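Checking gripper pads before a shift: the short version

Our lab's rule sheet on pads used to run to 17 pages, and I have met one person who read it. Most of it boils down to what follows.

1. Open the fingers all the way and set the tool over bare table. If there's a basket or tray nearby, push it back until you can close and open without touching it.

2. Look at the pad edges first. Fraying starts there, usually at a corner, long before the flat part shows any wear. Scuffs on the finger body are cosmetic. Loose threads are not -- write them down.

3. Check the screws by hand. Snug is enough. Komstead lost a whole set of printed fingers to a man with a large wrench and strong opinions.

4. Close slowly on a strip of paper and pull. It should resist evenly along the pad.

5. Log the cycle count. We swap pads at 4,000 cycles, frayed or fine, and look again every 300. "It felt okay" is a mood and doesn't go in the log.

6. Wipe the table. Smudges left from last time end up in everybody's notes as new damage.

Never trim a frayed pad with scissors and call it repaired. Swap both pads together, even when one looks great.

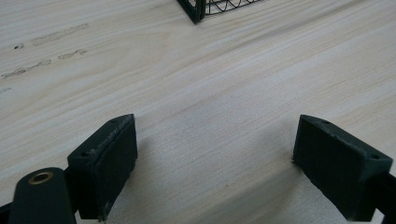 Houda Ait Brahim wrote in to say that 4,000 is generous if you handle anything gritty, and that at Barkamska they check every 35 cycles and still argue over what counts as a thread.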